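出门包总是乱？我用一个白色小筐收拾零碎的办法

先说我家以前的样子：水瓶在茶几上，雨伞在阳台，钥匙不知道在哪件外套里。每次出门前都要满屋子转一圈，转完了下楼，走到小区门口又想起来水没带。
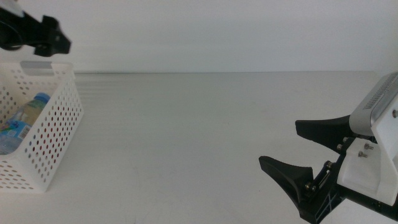 后来我就想，能不能有个地方，回家先把东西都扔进去，出门再从里面拿。说白了就是个"中转站"。试过托盘，东西一多就往外滑；试过布袋子，软塌塌的，翻半天翻不到底；也试过带盖的收纳箱，结果盖子上面又堆了一层东西，里面的反而再没打开过……最后用下来最顺手的，还是那种带小圆孔的白色塑料筐，长方形，敞口，便宜，到处都有。

这篇就把我自己的做法写一写，从选筐到每周清理都有。东西不难，半个下午就能弄好。

一、先别急着买筐

我第一次就是看着好看先买了，买回来五个，三个放不进柜子。所以第一步是把要放的东西全找出来，摊在桌上。

怎么找呢？拿个大袋子，从门口开始，一路走到卧室，凡是"出门会带、回家会随手放"的都收进来。我那次收出来的有：水瓶、折叠伞、纸巾、口罩、充电线、公交卡、半管护手霜、两副耳机（有一副我以为早丢了！），还有一大把超市小票。

都摊开以后分成三堆：

天天带的：水瓶、钥匙、公交卡、纸巾。
有时候带的：伞、充电线、护手霜、购物袋。
根本不用带的：小票、干掉的笔、过期的优惠券。

第三堆当场处理，别犹豫，也别"先放着"。第二堆里重复的挑一个最好用的留下，剩下的放回它该去的抽屉。

二、量尺寸

量两样就行：放筐的那个位置，还有你最大的那件东西。

对我来说最大的就是水瓶。我平时带的是560毫升的，立着太高，放玄关柜那一格会顶到上面的隔板，所以我量的是它斜着躺的时候占多大地方。水瓶其实完全可以斜放，瓶盖那一头朝上、靠着筐边，拿的时候一把就能抓住瓶口。前提是盖子拧紧！拧紧以后倒过来晃两下再放进去，我吃过亏，一本书就这么泡皱了。

筐的深度我推荐12厘米。再深就得伸手进去掏，再浅水瓶容易滚出来。宽度看你家柜子，左右各留一点空，手能伸进去把筐端出来就行。

三、挑筐的时候看什么

我在Vendale那家杂货店里蹲着挑了好久，店员路过两回，估计以为我在等人。我主要看这几点：

孔的边缘。用手指沿着孔摸一圈，有毛刺的不要，会勾围巾、勾毛线手套。

四个角。圆角比直角好擦，灰不会卡在角里面。

有没有提手的位置。筐沿上有一块可以捏的地方，端起来会舒服很多，单靠孔去抠筐，指头疼。

筐壁。微微往外斜的，几个能套在一起收，不用的时候不占地方。不过斜得太厉害就不好并排放，中间会空出一条缝，东西专门往那条缝里掉。

颜色嘛，我偏爱白色，里面有什么一眼看得清。缺点是显脏，勤快一点就好。我还买过一个Tenudon的深灰色筐，挺结实的，但是黑色的充电线放进去就跟隐身了一样，后来拿去装洗车的抹布了。

四、清洗和晾干

新筐买回来别直接用，先洗一遍。温水加一点点洗洁精，用旧牙刷把孔刷一刷，冲干净，倒扣着晾。孔里的水珠特别能藏，你以为干了，往柜子里一放，第二天底下一圈水印。着急的话拿筐在浴缸上方使劲甩几下，比用毛巾擦快多了。

贴价签的地方如果有残胶，抹一点食用油，放7分钟，再用纸巾搓掉，然后重新洗一下那一块。

五、东西怎么摆

我的顺序是先大后小。

水瓶第一个放，斜靠在一个角上，瓶盖朝外朝上。接着是伞，贴着长边。纸巾立着塞在伞旁边，正好把伞卡住。剩下的空位放小东西，但是小东西不要直接散着放！钥匙和卡会跑到最底下去，耳机线会从孔里钻出来，拽都拽不动。找个小盒子或者小碟子，放在筐里专门装它们。我用的是一个布丁杯，洗干净了，大小刚刚好，还不花钱。

有一条我自己定的规矩：筐里的东西不能高过筐沿太多。水瓶的盖子可以露头，别的不行。一旦开始往上摞，就说明该清了。

六、放在哪里

放在你回家以后第一个会停下来的地方。我家是玄关柜，我妈家是餐桌边上，因为她进门习惯先坐下喝口水。别跟自己的习惯较劲，你回家就爱往沙发走，那就放沙发旁边的小桌上。

高度最好在腰那里，不用弯腰。放地上的我试过，没几天就变成了放拖鞋的筐。

还有就是别放在太阳直晒的窗台上。塑料筐晒久了会发黄变脆，水瓶里的水也不好喝了。

七、每周清一次

固定一个时间，我一般是倒垃圾之前。把筐整个端到桌上，东西全拿出来，然后：

小票扔掉，需要报销的夹到本子里。
水瓶拿去洗。瓶盖里面那一圈也要刷，盖子侧面的竖纹最容易藏灰，牙刷又能派上用场。
一次性的瓶装水，喝剩的倒掉，瓶子压扁去回收。
筐底擦一遍。
东西按刚才的顺序放回去。

熟了以后5分钟就够。我有一阵子犯懒，整个2月都没清，结果从里面翻出三支润唇膏和一颗化掉又凝固的糖，粘在孔上，抠了半天。

几个常碰到的小麻烦

筐在柜子上打滑：底下垫一小块防滑垫，剪得比筐底小一圈，就看不出来了。

水瓶老是滚：在它旁边放一个有点分量的东西，或者拿一条卷起来的小毛巾挡着。小毛巾还可以顺便带去健身。

家里人乱放：一人一个筐。我们家原先共用一个，天天有人问"谁把我的卡拿走了"，分开以后清静多了。筐可以一样，绑一截不同颜色的毛线在孔上就能分清，带孔的筐就这点特别方便！

小东西从孔里漏：裁一张厚一点的纸垫在筐底，脏了就换。别用报纸，油墨会蹭到白筐上，很难擦。

车里也想放一个：可以，选矮一点的，用绑带从孔里穿过去固定在后备箱侧面。我上次开去Verkville的路上没固定，一个急转弯，橘子滚了一车。

差不多就这些。上个星期我又多买了一个小号的，打算拿去收冰箱里的酱料瓶，等用一阵子再来写。

8/16/24 更新：有朋友留言问防滑垫剪多大，我家的是四边各往里收一指宽，剪之前先拿铅笔沿着筐底描一圈就不会剪歪。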